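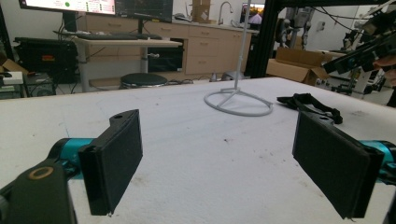 Fig. 1. White foam table surface with scuff marks and small dark spots.

Unit 4: Surface Wear and Care of Soft Coverings

Reading for this unit: Dralen packet, chapters 3 and 4. Bring the packet to lab.

4.1 Terms

Wear is the loss or movement of material at a surface through use. Soiling is material added to a surface. Students often mix these up on the written test. A scuff can be either one. If the mark wipes away and the surface under it is unchanged, it was soiling. If the texture has been flattened or torn, it is wear.

Abrasion is wear caused by rubbing. Compression set is the thickness a foam fails to get back after a load is taken off. It is given as a percentage of the starting thickness.

4.2 Open and closed cell foam

Open cell foam has connected pores. Air and water pass through it. It is soft, dries slowly if soaked, and holds fine dirt below the surface. Closed cell foam has sealed pores. It takes up little water and most dirt stays on top, but a cut or a deep scratch opens the cells and gives dirt a place to sit.

Light colors show soiling early. They do not wear faster than dark ones.

4.3 Recording condition

Use the Brirside sheet for all lab work. Divide the surface into a grid of 100 squares and mark each square clean, soiled, worn, or both. Light the surface from one side, low down. Overhead light hides shallow dents.

Worked case: a bench cover has 34 squares marked soiled only and no squares marked worn. The soiled share is 34 percent. Clean it before any decision on replacement.

4.4 Cleaning order

Start dry. Use a soft brush, then a vacuum on low. Next use a damp cloth with mild soap, working from the outside of a mark toward its center. Rinse with a second cloth and let the surface air dry. Do not use acetone on any foam in this course. It dissolves some types outright.

Sandpaper is not a cleaning tool. If you do sand a test piece in lab, use 400 grit and record it as wear.

4.5 For next time

Finish the Jasik exercise, parts A and B. Part C is optional. Sheets go in the tray by the door before class starts.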